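Chapter 4
Speaking from the Passenger Seat

In this chapter
4.1 Why the voice comes before the brake
4.2 The order of words in an instruction
4.3 When to speak
4.4 Words which cause trouble
4.5 Silence
4.6 Correcting a fault while the car is moving
Practice tasks

Words to know before you read: instruction, prompt, dual controls, junction, commentary, intervention.

In Chapter 3 we looked at the car itself: the second mirror, the dual brake, the position of the seat, and the checks which the instructor makes before the pupil arrives. We now come to the instrument that you will use much more often than the brake. It is your voice. A trainee instructor usually believes that he or she can already give directions, as all of us have given directions to a friend or to a taxi driver. But a friend already knows how to drive. The pupil does not, and every word which you say takes away a small part of the attention that the pupil needs for the road.

I began to teach in Luik, in a language that I had learned as an adult, and perhaps for this reason I was obliged to think of my sentences before I said them. I had a little notebook in the door pocket, where I wrote the phrases which had worked and the phrases which had made a pupil stop in the middle of a roundabout. Many of the examples in this chapter are from that notebook. The others were given to me by Margarida Magalhães and Baptiste Tanguy, with whom I shared the training of new instructors at the Jestine school for several years, and who did not agree with me on every point. Where we disagree, I will say so.

4.1 Why the voice comes before the brake

The dual brake is a strong tool and a trainee is glad to have it. It must be used without hesitation when there is danger. However, each time the instructor brakes, the pupil learns that somebody else will solve the problem. After a few such lessons the pupil waits for it. I have sat behind pupils who approached a red light at full speed and looked calmly to the right, to see whether the instructor's foot was moving.

A voice which comes early enough makes the foot unnecessary in most cases. Consider a pupil who drives at 40 towards a row of parked cars, with a bus coming from the other side. If you say nothing until the gap is already closing, only the brake remains. If you ask, much earlier, "What will you do about the bus?", the pupil has time to see it, to decide, and to lift the foot from the accelerator. The result for the bus is the same. For the pupil it is a different lesson.

4.2 The order of words in an instruction

Most schools teach an order of three parts, and it is a good one: first the attention of the pupil, then the direction, then the place.

"I would like you to take the next road on the left, please, after the chemist."

The first words carry no information, and this is their use. The pupil hears that an instruction is coming and is ready for the important part. Then comes the direction, and finally the place. If you turn the order around and say "after the chemist, the next road, take it left", the pupil begins to look for the chemist before knowing why. Some pupils will find the chemist and stop in front of it.

The word "please" is a matter of taste. Margarida uses it always. I use it at the beginning of the course, and less when the pupil and I know each other well.

Two instructions together are permitted only when the second follows immediately from the first, for example where two junctions are very near to each other. In this case, say that there are two. "I will give you two directions. Left at the end, and then at once right." Never give three.

4.3 When to speak

A correct sentence at a wrong moment is a wrong sentence. Trainees speak too late much more often than too early. In a town, at a moderate speed, a beginner should hear the instruction 200 metres before the junction if the road permits it. On the long straight road from Luik to Undmont, which we used for first lessons outside the town, even this was short for some of our pupils, and Baptiste liked to speak still earlier and to repeat the instruction once when the sign came into view.

Of course there can be a side road between you and the correct one, and then an early instruction is dangerous. The pupil will take the first opening. Wait until you have passed the side road, and slow the car a little with your words before you direct it: "Ease off the gas, thank you. Now, the next on the right."

Look at the pupil's hands before you speak. If they are busy with the gear lever or are in the middle of turning the wheel, your sentence will not be heard, or it will be heard and the gear will be forgotten. Wait for the hands to be quiet.

4.4 Words which cause trouble

The worst word in the car is "right". It is a direction, and it is also what we say when we are satisfied, when we begin a new subject, or when we do not know what to say. "Right, now we go straight on" has sent more than one of my pupils towards the wrong pavement. Keep it for the direction only. For approval use "good", "yes" or "correct".

"Stop" should be kept for the moments when you want the car to stop immediately. If you want the pupil to park calmly, say "pull up on the left when you find a safe place". When "stop" is used for everything, you have no word left for the emergency.

"Go" is dangerous at junctions. The instructor says it with good intention, the pupil obeys and does not look. Ask instead "Is it clear for you?" and let the pupil answer with the car.

"Top" for a road or a mirror, "over" for a bridge or for a lane, "hold it" for the clutch or for the steering wheel: all of these have at least two meanings. Houda Gaber, who came to us as a pupil and later qualified as an instructor, made a list of the words she had misunderstood when she was learning. "Come off the clutch" was in first place. She had understood that she must take away her foot entirely, and the car jumped. With a pupil whose first language is not yours, agree on the words while you are parked, point to the pedals, and let the pupil say the words also.

4.5 Silence 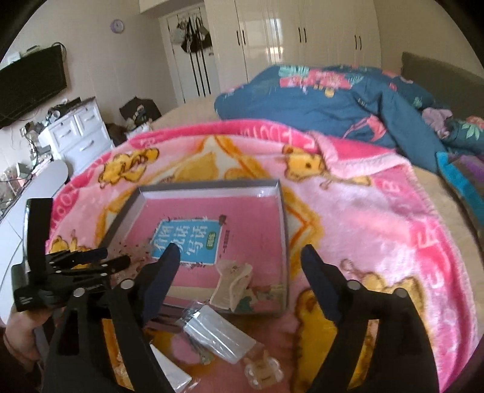 Trainees are often afraid of silence. They have the feeling that the pupil pays for words and that a quiet minute is a minute stolen. It is better to see silence as a part of the method. When the pupil has received an instruction and has begun to carry it out, you have finished speaking. Your eyes continue to work: the road, the mirrors, the pupil's eyes, the road again.

I ask trainees to try a stretch of 10 minutes in which they give directions and nothing else. There is no praise, no small conversation, no commentary. Most find it very hard. Afterwards they are able to tell me much more about the pupil's driving than they could in the lesson before, and the pupil has usually made the same number of mistakes or fewer.

A different kind of silence is the cold one, after a mistake. Pupils notice it at once. If something went wrong and you cannot discuss it yet, say shortly "We will talk about that one when we are parked", in a normal tone — and then do talk about it. A promise of this kind which is forgotten will occupy the pupil's mind for the rest of the hour.

4.6 Correcting a fault while the car is moving

Here the three of us have different habits. Margarida corrects small faults at once, with two or three words: "mirror first", "both hands". Baptiste keeps nearly everything for the roadside. My own practice is in the middle. I name the fault on the move if it will come again before we can park, and if the name is short. All that needs an explanation, a drawing or the word "why" must wait until the handbrake is on.

Whichever habit you choose, be regular in it. Pupils adapt to a strict instructor and to a gentle one, but they find it difficult to adapt to both in the same seat.

Practice tasks

1. Write down the directions you would give for a short route near your school. Read them aloud, and take out every word which the pupil does not need.

2. Ask a colleague to drive while you direct. The colleague must do precisely what you say, also when it is foolish. Exchange places and compare your notes.

3. Record your voice in one lesson, with the pupil's permission. Listen for the word "right" and mark each time it was not a direction.

4. Choose five phrases from section 4.4, or from your own lessons, and prepare for each of them a phrase that has only one meaning. Keep the list in the car until you no longer look at it.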